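Search this guide Search Clear

Section 4. Setting up the wire basket

This section covers the Trillgate wire basket when it is used on an open tabletop. If you are hanging the basket from a Varma rail, go to Section 5 first and come back for the lining steps.

Read all the steps once before you start. One person can do the work.

Before you begin

Clear the part of the table you plan to use and wipe it down. Let it dry. Crumbs and grit under the basket will scratch a painted or coated surface when the basket is moved.

Check the wires with your hand in a cotton glove. Run the glove along the top rim first, then down each corner. If the cotton catches, there is a rough weld. Do not file it yourself. Bare metal will rust where the coating has been removed. Send the basket back under the terms in Section 9.

Caution: Do not set the basket on a stove, a heated tray or any surface that gets hot to the touch. The coating softens and will mark whatever is under it.

4.1 Placing the basket

1. Lift the basket by two opposite walls. Do not lift it by a single wire.

2. Set it down flat and press lightly on each corner in turn. If it rocks, turn it end for end and try again. Many tabletops are not as level as they look.

3. Move the basket back until the whole base is supported. No part of it should hang past the edge of the table.

4. Leave clear space at one end. You will need it for containers that are waiting to be filled or put away.

Note: The basket does not need to sit against a wall. If it does, leave enough of a gap to get a cloth behind it.

4.2 Fitting the floor board

The floor board keeps small items upright and stops narrow feet from dropping into the mesh. It lies loose. There are no clips, and glue should not be used.

1. Hold the board by its long edges and tilt it so that one end goes in first.

2. Lower the other end until the board lies flat.

3. Slide it toward the end wall until the two meet. A small gap at the opposite end is normal.

4. Push down in the middle. If the board springs back, it is caught on a wire. Take it out and start again.

A wooden strip can be laid along the back of the basket, parallel to the long wall. It gives you something to lean lids and flat packets against, and it keeps them from poking out through the grid. The strip is not fixed either – it should lift straight out for cleaning.
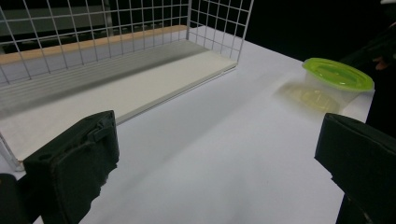

If you cut your own strip, use untreated wood and sand the ends. Make it a little shorter than the inside of the basket. A strip that has to be forced in will bow the end walls, and they do not always come back to square.

Note: Strips sold for the Condeck drawer are too thick for this basket. They take up floor space and can tip forward.

4.3 Loading

1. Put the heaviest items in first, near the center of the board.

2. Stand lids on edge along the back.

3. Fill in with the small containers. Close each one before it goes in.

4. Stop when the contents reach the top of the wall.

Caution: The load limit is 4 pounds with the board in place. Do not carry a loaded basket from room to room. Empty it, move it, then load it again.

Food containers should be washed and fully dry before they go in the basket. Water that collects under the board will not dry by itself and may leave a line on the table.

4.4 Cleaning

Take out the wooden strip and the board. Wash the basket in warm water with dish soap and a soft brush. Rinse and stand it on end to drain. Wipe the board with a damp cloth. The strip should be wiped and dried right away – do not soak it or put it in a dishwasher.

Do not use scouring powder on any part.

If the board has warped, replace it. Boards from the Trenia set are the same size and may be used.

Section revised June 2020. Corrections to Tala Saliba, Trillgate product guides.

Continue to Section 5, Hanging the basket from a rail.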